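Keeping Apples Crisp Into December

I love a fall apple, and a little care right after picking keeps them snappy for ages!

Sort first
Eat the bruised ones this week (or make sauce, yum). Wrap the rest in newspaper, one by one, and set them in a box somewhere cool and dark.

Small apples make the best snacks, so leave a few out in a bowl. 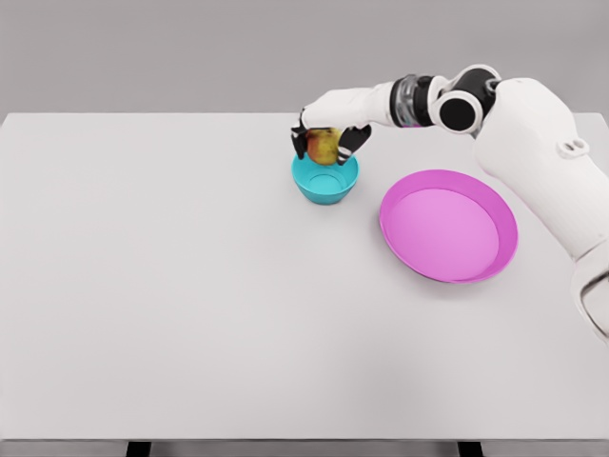
Save the soft ones
Slice, toss with 2 spoons of sugar, and bake for 60 minutes on low. Great on oatmeal!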